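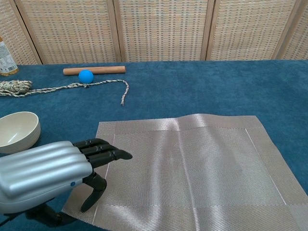 I have been turning over the letter I got from Pralley in September, the one telling me that my password, my postcode and the answers to my security questions had "may have been accessed" by somebody or other, and I'm still cross about it. I bought one thing from them, years ago, a woven placemat in silver-gray, and for that they kept my mother's maiden name! Why on earth did a shop need it? The letter ran to 600 words and offered me 3 months of free credit checks, as though my mother might change her name by Christmas. I do think (and I've bored the family with this) that any firm ought to bin what it doesn't need once the parcel has gone out, and that we should be a good deal ruder about forms that ask for more. I now leave every optional box blank, and so far my parcels still come.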